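Arnico Club 5 Volleyball

I've been playing rec volleyball at Flitotthorpe long enough to have ruined a lot of balls, and the Arnico Club 5 is the one I keep putting back in my cart. So I stock it now! If you play indoors twice a week and want something that doesn't sting your forearms by the second set, start with this one.

The cover is a soft microfiber with a light dimple, and it's glued panel by panel. Out of the box it feels a little slick - give it two or three sessions and the grip comes in nicely. I float serve (badly, ask my team) and it moves late, the way I like it.

Size: 5, full size indoor
Weight: 271 grams
Bladder: butyl, replaceable valve
Colors: blue/yellow, plain white
Item no.: 406

People always ask me how it stacks up against the Kruger. The Kruger is firmer and a touch faster off the hand, so big hitters tend to love it, and my setter won't touch anything else. For passing drills and for newer players I'd still hand over the Arnico. It's easier on the arms, and it doesn't skid as much on a dusty gym floor.

Please don't pump it up rock hard. I've sold more than 175 of these and nearly every one that came back had been overfilled. Wet the needle first, go slowly, and press with your thumbs - you want a bit of give.

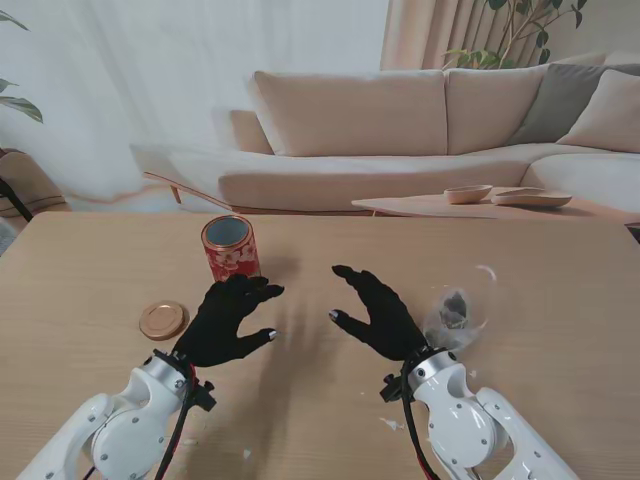 Cleaning is easy, just a damp cloth and mild soap, then let it dry at room temperature. Keep it out of a hot car. The white one does pick up floor marks faster, so if that bugs you get the blue and yellow.

I'm sold out of the white until March, but blue/yellow is on the shelf and goes out the next working day. Team orders come with a mesh bag. For club pricing write to me, Hywel Gough, using the contact form, and tell me how many balls you need and whether you want them inflated.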